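Speaker notes – robotics club evening, Fultgate school hall
November 19, 2018

Start slow. People will still be finding chairs, so say hello to the parents first, then to Mrs. Halliday's group from Trostton, who have come a long way on a wet night. Thank Davina by name – she lent us her lab for the whole fall and never once complained about the noise.

**What the club is doing this year**

Explain that we have 3 teams, and that all of them are working in simulation until December. Someone's uncle always asks why the students aren't soldering anything, so get in ahead of him. A mistake in the simulator costs you a restart and a little pride, and the students can make a great many mistakes in one evening that way (and they do, bless them!).

Tell the story of Graça's first week here. She wrote her whole program on paper, typed it in, and drove the robot straight into a wall with everybody watching. She laughed harder than anyone, and by the next meeting she was teaching Américo how to read the joint angles. Ask her before the talk if she still minds my telling it.

**The house task** (next two slides, give people time to look)

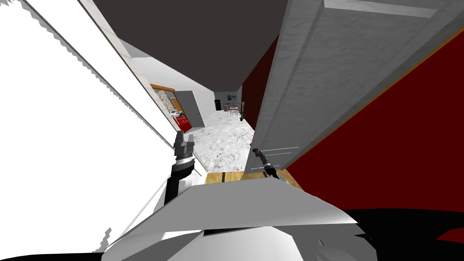
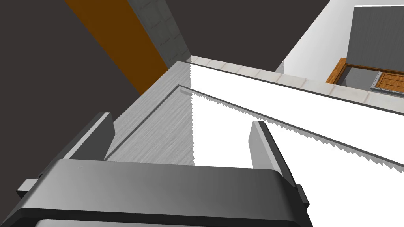

How does a team decide that its robot is ready for the next task?

The students run the same task over and over from different starting spots and write every result in the team log, and when the failures stop surprising them they ask Gareth for a review. He has read all 583 log entries so far, and he does send people back.

Pause here and let Gareth wave.

**What they learn from it**

Talk about patience, but don't preach. The Staria team spent two whole meetings on one wrong minus sign. Hélder found it in the end, on the bus home, and called me from the bus stop to tell me – I was in the middle of cooking supper and I have never been so pleased to burn an onion.

Mention the writing too. Every student keeps a notebook, and some of them who would never turn in an essay have filled page after page.

**Money, quickly**

We need $2,000 for the spring trip and the entry fees. Point to the sign-up sheet by the door. Abou Zeid Hardware has promised us the shelving, so please say thank you if you shop there.

Leave ten minutes for questions, then let the students take over the laptops and show their own families around. Remind everyone that the parking lot gate closes at nine.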